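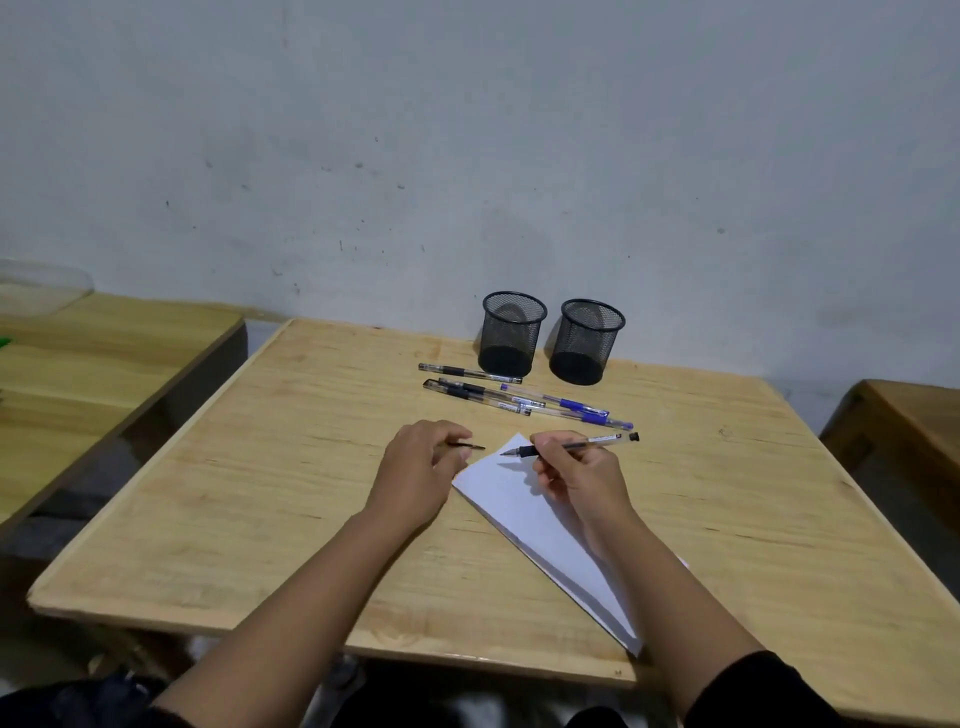 Hemant Malhotra reckons I'm wasting my time with pens. His comment under my last post said a gripper should be judged on boxes and bottles, the stuff people pay to have moved, and that if the Joton can shift 149 cartons without dropping one then it's a good gripper, full stop.

I don't agree, and I've had a whole winter at Wemstead to get stubborn about it. Almost any gripper will pick up a box! You close the fingers, the box is in between, off you go. A gel pen lying next to another gel pen is a different matter, and a bare refill is worse again. Your own hand can pinch the refill on one side and write with the other and never give it a thought.

We tried the Joton and the Lodhi on the same pens, 16 goes each with the same arm and the same wrist camera. The Joton got 9. It's strong and quick, but the fingertips are too fat to get in between two barrels that touch, so it shoves the pair along the table instead. The Lodhi got all but one, and it's slow, and it whines, and I'd still take it home tomorrow (the soft pads are lovely).

Jitendra Sachdeva thinks the camera matters more than the fingers, and he may have a point — clear plastic is horrid for depth, and both grippers did better once we'd swapped to the side view. So that's one for him.

But I do wish makers would stop sending us videos of cartons. Show me the refill. Rudside are lending us their three-fingered one in August and the pens will be the first thing it gets, whatever Hemant says.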